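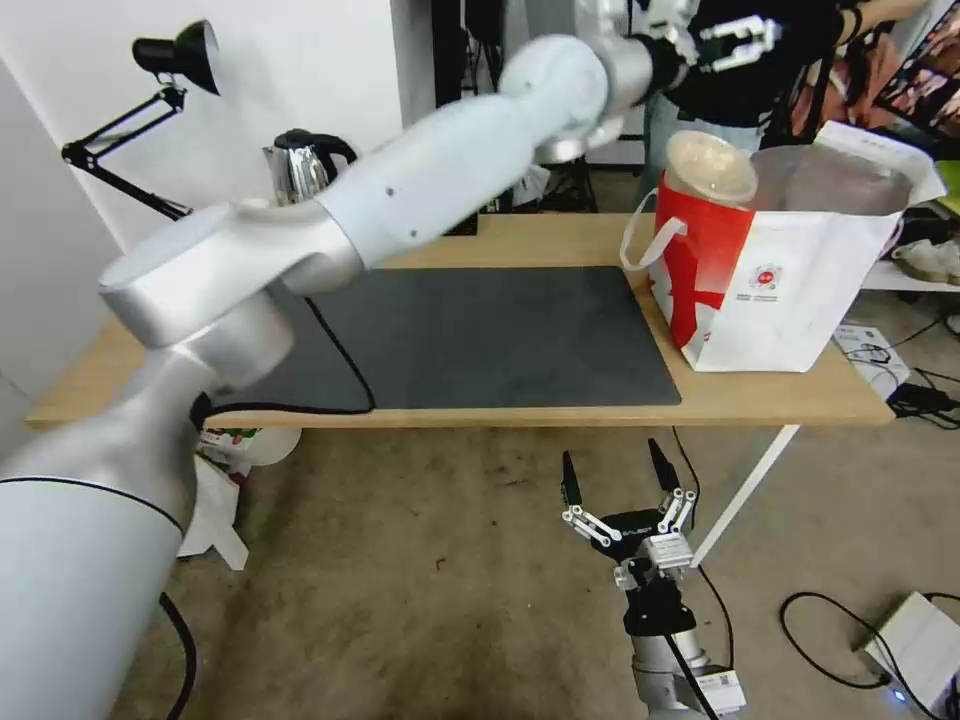

What does a household need to have ready before a flood warning is issued? Enough supplies to leave within the hour, a place to go, and a written record of what is insured.

Speaker notes, Yolanda Flores
Taipe River District, public meeting on household flood readiness
1/20/24

Slide 1. Opening
Welcome residents on behalf of the district. State that the session will run 60 minutes and that questions will be taken at the end. Sign-in sheets are by the door. Residents who want the mailed guide must give a street address, and a post office box will not work for the zone lookup.

Slide 2. What happened in November
The Taipe River rose above its banks on the lower side of town. The district received 300 calls over two days. Most concerned road closures, and the second largest group asked whether a home was in an evacuation zone. The district regards that second group as the reason for tonight's meeting.
Pause for residents of Jarnora Street, who may wish to add to this. Keep it brief and return to the slide.

Slide 3. The zones
There are 4 zones. Zone 1 is closest to the river and is told to leave first. The zone number is printed on the district water bill, upper right corner. Renters who do not receive a water bill should call the office or ask the landlord in writing.
Note: the old map used letters. Some households still have it on the refrigerator. Ask them to throw it away.

Slide 4. The kit
Medicines for one week, with a copy of each prescription. Drinking water. A flashlight and spare batteries. Shoes that can be walked in. Pet food, a leash or carrier, and vaccination papers, as the shelter at Plotari Hall will not admit animals without them.
Copies of the lease or deed, insurance policy and identification belong in a sealed plastic bag. The district does not recommend keeping the only originals in a basement.

Slide 5. Insurance
A standard homeowner's policy usually does not cover flood damage. Flood coverage is commonly sold separately, and there may be a waiting period before it takes effect. Residents should ask their own agent about both points. District staff cannot advise on a particular policy.
If asked about cost, do not give a number.

Slide 6. Leaving early
In November some 110 households left before the order was given — the roads were clear and they reached Plotari Hall without delay. Households that left after dark met standing water at the Clarkix underpass. The underpass will be closed earlier in future, and the signed detour is by the upper bridge.
Repeat this slide for anyone who has come in late.

Slide 7. Neighbors
Ask residents to think of one person on their block who does not drive. The district keeps a list of people who need a ride. Enrollment is voluntary and must be renewed each year. Forms are available tonight in large print.

Slide 8. Questions
Repeat each question into the microphone before answering. Sandbag questions go to the public works desk. Claims from November go to the district clerk, in writing.
Leave the office telephone number on the screen until the room has cleared.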